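I have been with the same bank since I was sixteen, when my mum marched me in with a birthday cheque and a form she had already filled in for me. So it felt a bit disloyal, back in March, to open an account with Dolter, who as far as I was concerned were the people who sent my phone bill. But they were offering £31 to anyone already on one of their contracts, and I'm afraid that was all the persuading I needed.

Setting it up was easy enough. I did it in bed with a cup of tea, and by the time the tea was finished I had an account number, a picture of a card and a little green tick. The card itself came a few days later in a very smart envelope — smarter than anything my old bank ever sent me, I must say.

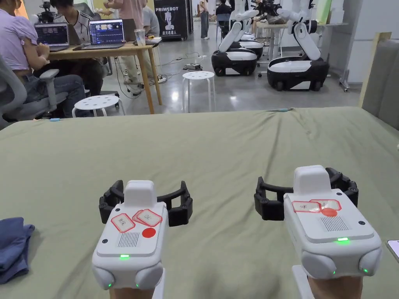 Green sheet on, both grippers up.

Then I tried to move my bills across, and things slowed down. The gas and the council tax went over without a murmur. The home insurance, with Paisan, took three phone calls, and one of them lasted 72 minutes (I made soup). My friend Yupin, who moved to Lovo last year when they started doing accounts alongside their broadband, had warned me to leave £195 or so in the old account until everything had settled, and I'm very glad I listened, as Paisan went and took the payment from there anyway.

What I still can't decide is whether I like having my phone and my money under one roof. If I fall out with Dolter over the signal, do I have to fall out with my savings as well? For now my wages still go to the old bank, and I've kept the Dolter card for the shopping and the bus.

The £31 arrived after 29 days, by the way. It went on new slippers.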